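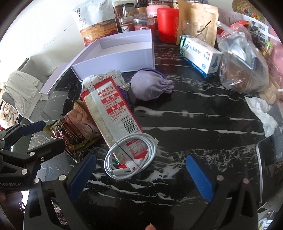
Road Cycling for Team Assistants
Handout 4: Echelons and crosswind stages

Please read this handout before the practical session. The drawings we make on the board are not repeated here, so bring paper. Words you should know by the end are bordure, echelon, gutter, split and bridge.

1. Why wind matters more than hills for some races

In a mountain stage the differences between riders come slowly. One rider after another loses the wheel in front of him, and the time gaps grow with the length of the climb. In a crosswind stage the differences come in a few seconds. A group of 200 riders can become four or five groups on a piece of road which looks completely flat on the profile.

When the wind comes from the front, the best place for shelter is directly behind another rider. When it comes from the side, this place moves. If the wind comes from the left, the shelter is behind and to the right. The riders then form a diagonal line across the road, and this line is the echelon.

The road has a limited width. When the diagonal line reaches the right-hand edge, there is no more shelter for the next rider. He must ride directly behind the last man of the echelon, on the very edge of the asphalt, with the wind on his whole body. We say that he is in the gutter. The French word, which you will hear on the team radio, is bordure.

2. How an echelon works

There are two lines. One line moves forward and one line moves back. With wind from the left, the forward line is on the right, in the shelter, and the returning line is on the left and protects it. A rider comes to the front, moves over towards the wind, and lets himself slide back. His turn at the front is very short.

The rider must not accelerate when he reaches the front. This is the most common mistake of young riders. They feel strong, they pull harder, and a hole opens behind them. The speed of the group must stay the same and the rider before must go a little slower.

The last position also needs attention. A rider who comes to the back must enter the forward line again at once. If he waits for one bicycle too long, somebody from the gutter takes his place – and he will probably not get it back.

3. Preparing the stage

The work begins the evening before. For each stage the assistant prepares a wind sheet with these columns: kilometre, direction of the road, expected wind direction, expected wind force, shelter at the side of the road (houses, trees, high banks), and width of the road.

The direction of the road is more important than students usually think. A wind of 40 kilometres per hour from straight ahead makes a slow and quiet race. The same wind after a right-angle turn can finish the race for half of the riders. Therefore mark every turn of the road where the angle to the wind changes, and mark also the last place with shelter before it.

Villages deserve a separate line. Inside the village the houses protect the riders and the group is narrow because of the street. At the exit the wind returns suddenly. The teams who wish to attack will be at the front already at the first houses, so your riders must be informed before the village and not in it.

Drive the road if you can. The map does not show that a hedge has been cut down, or that the maize is still standing in one year and harvested in another.
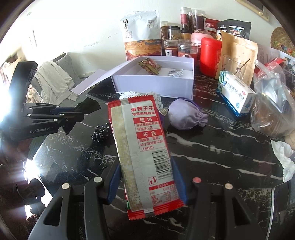

4. Case study: the Trasholm stage

We use the second stage of the Tour of Plivamley, a race for riders under 23. The stage goes along the coast to Trasholm, turns inland, and comes back to the coast for the finish. On the profile there is only one small hill.

For the first two hours nothing happened. A break of three riders had an advantage which the peloton controlled without difficulty. The wind came from the sea, but the road lay behind a dyke and the riders were protected.

After Trasholm the road leaves the dyke and crosses open fields. The Delorme team had put six riders at the front before the last bridge. Their captain that day was Eugénie Moulin's former pupil from the regional school, and Moulin herself was in the first team car. Her instruction on the radio was short: full speed from the bridge, half the road only.

"Half the road" is an important expression. The leading team does not use the whole width. It begins the diagonal line in the middle, so that there is room for only a few riders in shelter, and all the others are pushed into the gutter at once. If they use the whole road they give free shelter to their rivals.

The Peltoler team, who had the race leader, were in good physical condition but too far back. Two of their riders were at the rear of the peloton with bottles for the others. The leader was in the third echelon. He tried to bridge alone, stayed between the groups for several minutes, and was then caught by the group he had left.

Look at what Peltoler could have done. After the first split there was still a short section through a wood. In this wood the front group slowed a little – this is normal, they had just made a very hard effort. A complete team in the third echelon could have closed the gap there. One rider could not.

5. What to say on the radio

Give the distance first, then the turn, then the wind. For example: "Two kilometres, right turn, wind from left." Do not explain and do not repeat more than once. Riders in a nervous peloton hear perhaps half of each message.

After a split, give the numbers of the teammates in the front group before you give the time gap. The rider must know if he has to work or if he may sit at the back. A time gap without this information does not help him.

6. Equipment

Deep rims are faster on most flat roads, but a light rider can have trouble to steer in strong side gusts. The decision belongs to the rider and the mechanic together, and it should be made before breakfast. Front and rear wheels do not need to be the same depth.

Tyre pressure, rain clothing and gears are treated in Handout 5.

7. Work for the next session

Make a wind sheet for the last part of the Trasholm stage, from the bridge to the finish. Use the road book and the October forecast from the course folder. Mark two places where you would attack and one place where you would try to come back after a split. Write one radio message for each of them.

The practical session is in room 317. Bring your wind sheet on paper, and a pencil for corrections.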